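Robotics Club: packing task, simulation round

The Terkthorpe club has moved its entry for the Dimville schools meet into simulation for the rest of the term. The task is the grocery one: take the items off the table and place them in the crate, both hands allowed. Work is done on the Lorau machine in Room 40, which can be booked in one-hour slots.

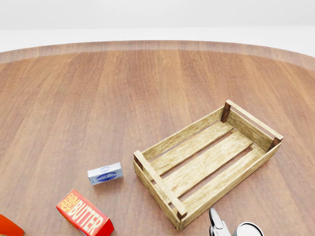
The scoring script was rewritten on Tue 16 November. It now checks the final resting pose of each item against the inner walls of the crate – an item leaning on the rim no longer counts. A run ends at 1825 steps whether or not the hands have stopped moving. Older runs have not been rescored and should not be compared with new ones. The log folder holds 2812 runs at present, and anyone who started a run before the rewrite should move it to the archive subfolder.

The second open problem is contact. Friction values came with the Sangkhawat object pack and were left at default, which lets smooth items slide out during the lift. Two members are sweeping the values in small steps, with roughly 400 runs planned per item.
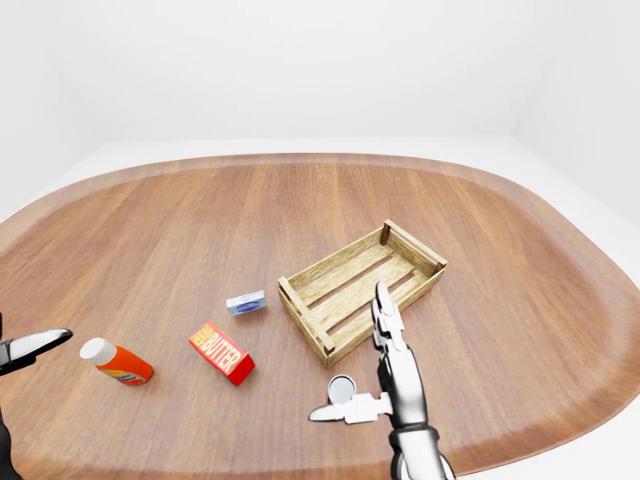

Item order is still fixed in the script, and the planning group wants it chosen at run time from reach and shape. The right hand gets the butter carton and the small blue-labeled package, both of which lie toward the crate. The orange bottle is the awkward one. It lies on its side near the left hand, with the carton and the package between it and the crate, so the left arm either carries it over them or waits until they are cleared. Both versions are in the repository as separate branches. Comments go in the branch notes, with the run number and the seed.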